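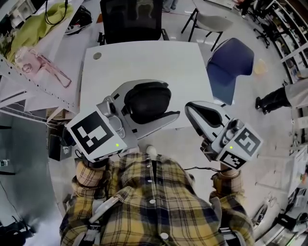 Home News Features Workshop Opinion Back issues

The long road to a folded towel

Ka-ming Fu keeps a list of chores pinned inside a cupboard door at Trostura. There are 40 of them. Wiping a hob is on it, and so are pairing socks, emptying a bin without splitting the bag, and threading a belt through trouser loops. A chore gets a tick when a machine has done it in a room it has not worked in before, with nobody touching it. In April there were 4 ticks. When I visited this summer there were still 4.

Whether machines can do housework depends a good deal on what is meant by "do". A fixed arm over a fixed bench will fold the same tea towel all day. Change the towel for a thicker one and the corner slips. Change the bench height and the arm may close its fingers on air. The firms working on this have mostly stopped writing rules for each case and have turned to examples, recorded in large numbers from people doing the work by hand.

The usual tool is a hand-held gripper, one for each hand, with two fingers and no motors worth mentioning. The operator does the chore with those instead of with bare hands. Printed square markers allow the position of each gripper to be worked out, and the record of where the fingers went, and when they opened and closed, becomes the training material. It is cheaper than steering a full robot by remote control and a good deal faster. It also puts the human under the same handicap as the machine. Anyone who has tried to button a cuff with two fingers per hand and no sense of touch in either will have some sympathy for the machine.

Trostura's towel set held 2276 recordings at my last visit. Fu regards this as small. The first part of it was made by one operator, who always started from the left-hand corner, and the resulting model did the same even when that corner was underneath. The later recordings use several operators and start from a crumpled heap. Success went up on heaps and down slightly on towels laid flat, and the team has not settled why.

Speed is the other difficulty. A practised person folds a bath towel in a few seconds. The arm I watched took a little under a minute, paused twice with the cloth in the air, and let go of it once. It picked the towel up again without help, which two years ago it would not have done. Recovery of this kind is where I would say the real progress has been made, and it is hard to show in a short film.

On the shop floor the picture is better, for dull reasons. Witivham, which packs small plumbing parts, has had a two-armed machine on one line for 15 months. The lighting is constant, the boxes arrive facing the same way and the floor is level. The machine fills trays of compression fittings and calls for a person when it cannot find a grip. The line manager told me the calls come mainly after a change of supplier, when the plastic bags are shinier than the old ones. He has no plans to remove the person.

The care home trial at Luik was less happy. The job was clearing cups from side tables, and cups were seldom the trouble. Spectacles, hearing aids and half-done crosswords were left among them, and the machine could not be trusted to leave those alone. It now clears the dining room after meals and stays out of the lounge.

Price is a fair question. Nothing I saw is on sale to households. Fu's own estimate is that a machine able to do a quarter of the list, slowly, in an ordinary flat, is possible with present hardware, and that the hands are a bigger obstacle than the software. Two rigid fingers are good at cloth edges and boxes and poor at anything flat on a hard surface. A coin or a playing card on a table still defeats most of them unless it is pushed to the edge first.

The next chore to be attempted is the fitted sheet. Fu would not give a date for it.

Comments

bobbin_and_sons
I run a laundry in Clilville and we looked at one of these. Fine on flatwork. Hopeless on duvet covers, but so are half my starters.

Marl77
What counts as a success in the towel figures? Folded, or folded so it goes in the cupboard?

dry_riser
The point about shiny bags is spot on. We had the same thing with a sorting camera and ended up changing the lamps.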